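Home | News | Council | Sport | Letters | Classifieds

Snack table at Pidthorpe library survives its first month

By Shanthi Bhuiyan
December

The snack table at Pidthorpe library has completed its first month of service, in the sense that there are still snacks and there is still a table.

Under the arrangement, residents drop off sealed snacks at the front desk, and anyone who is hungry between 3 p.m. and closing may take one. Donations so far come to 217 items. Of these, 20 were the same flavor of rice cake, and most of those remain available to the public.

Hafþór Mogensen, who runs the desk in the afternoons and therefore runs the snacks, said the sorting takes longer than the giving out. People tend to bring things in whatever bag was under the sink, and everything has to be checked for dates and put in order before the school bus from Drumham pulls in. 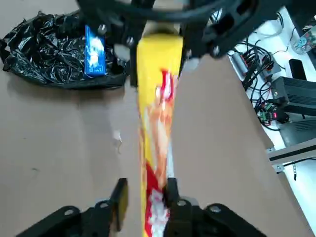 Anything in a bright wrapper goes first. Small boxes do well with parents. Dried fruit has been described by one regular, aged eight, as "for later," and later has yet to come.

The town has set aside $1,445 to keep the table going through spring, a sum that took two meetings to approve and drew nearly 100 written comments. Several were about parking.

Toft, which tried a similar table last year, closed it after a disagreement over crumbs. Mogensen said Pidthorpe has taken the lesson to heart and bought a second dustpan.

Donations should be unopened and in date. Homemade items can't be accepted, including the fudge, and the person who keeps leaving the fudge is asked to come and collect the tin.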